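I gave up buying new storage last spring, and my apartment has never been easier to live in. I should say up front that I'm not a tidy person. I own 44 pens, I've counted, and most of them were in the same drawer as the batteries, the takeout menus and a candle shaped like a pear.

What set me off was a catalog from Kusix. It had 133 pages of bins, and I sat on the couch with a marker circling things like a kid before the holidays. By the end I'd circled $300 worth of boxes – boxes! – to hold stuff I didn't even like. So I put the catalog in the recycling and went looking for secondhand pieces instead.

My first stop was Skirnley, the big thrift warehouse out past the rail yard, where the kitchen aisle runs the length of the building and smells a little like cinnamon. You have to dig. I went home with a letter tray and two jars with lids that fit (check the lids, always check the lids), and I paid less than I would for lunch.

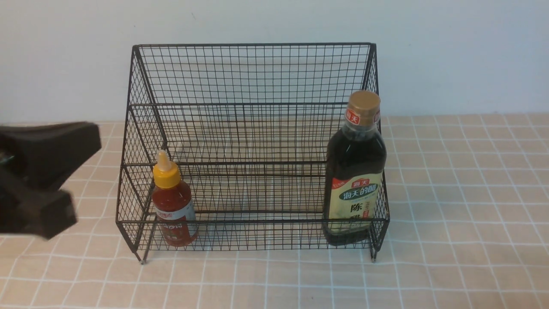
The other thing I learned is to live with a mess for a week before you fix it. My mail piled up by the toaster, so that's where the letter tray went, even though every magazine I've ever read wants mail by the front door. I don't open mail by the front door. I open it while I wait for toast.

I did slip once. Puris had a sale on drawer dividers, the kind that spring open to fit any width, and I bought a set and loved them for an afternoon. Then one shot across the kitchen and hid under the stove, where it still lives. A strip of cereal box, folded twice, has held up better.

Friends ask if I miss the matching look, and sometimes I do. My neighbor's pantry is all Vörös canisters, every label facing out, and I stand in front of it the way other people stand in front of the ocean. Then I go home and find the scissors on the first try, next to the pear candle, which I'm keeping.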